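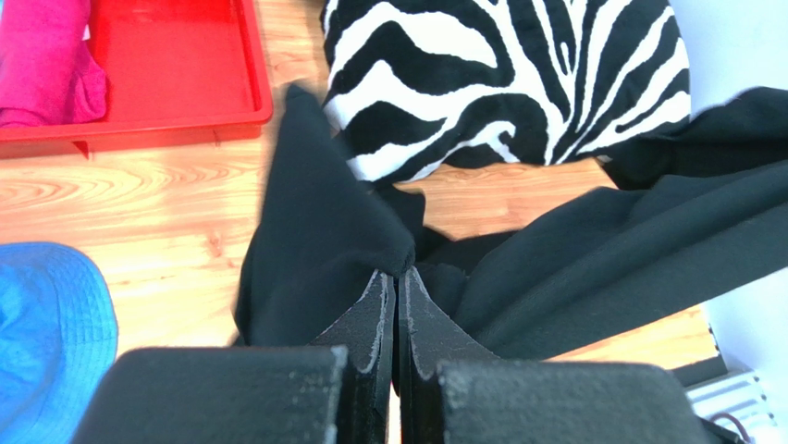 Capítulo 4 · Puesta a punto de la celda textil Sorach

4.2 Ajuste del agarre en prendas oscuras

Si ha llegado hasta aquí con la pinza montada y la mesa nivelada, ¡enhorabuena, lo más pesado ya está hecho! Ahora toca enseñarle a la celda a coger tela negra, que siempre pide un poco más de paciencia que la de colores vivos (con una bandeja roja o un estampado de cebra, los bordes se distinguen enseguida).

1. Ponga el selector en modo manual y cargue el perfil 636 desde el panel Palteck.

2. Extienda la prenda negra sobre la mesa. No hace falta plancharla ni dejarla perfecta, unas cuantas arrugas vienen bien.

3. Baje la pinza despacio, con los dedos separados, hasta que las puntas toquen la tela. Si la mesa es de madera clara, vigile los reflejos: una zona muy brillante puede confundir la búsqueda del borde.

4. Cierre los dedos y espere 2 segundos antes de subir.

5. Compruebe que entre las puntas queda un pliegue recogido y que la tela de alrededor se tensa hacia él.

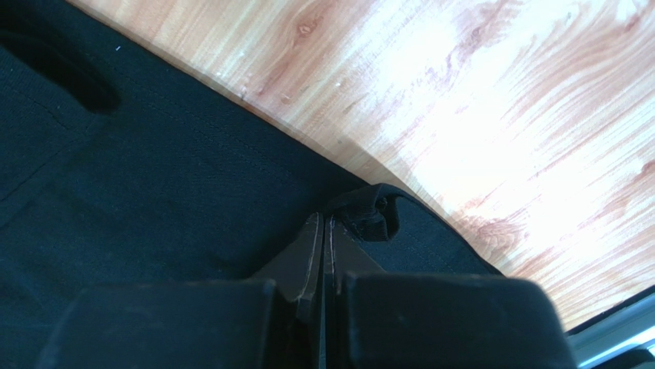 Figura 4-3. Pliegue de tela negra pellizcado con las puntas de los dedos.

6. Si el pliegue se escapa, cambie al perfil 782, que aprieta algo más, y repita desde el paso 3.

Nota: las pelusas se ven muchísimo sobre el negro. Pase un paño seco por las puntas al terminar cada turno, y mire de paso si el canto está gastado; Justevlow recomienda revisarlo a fondo cuando se superan los 500 ciclos.

PRECAUCIÓN: no acerque las manos a los dedos con el modo automático activo, ni siquiera para quitar un hilo suelto.

Revisión del apartado: Salamatu Kpodo, viernes, 5 de junio de 2020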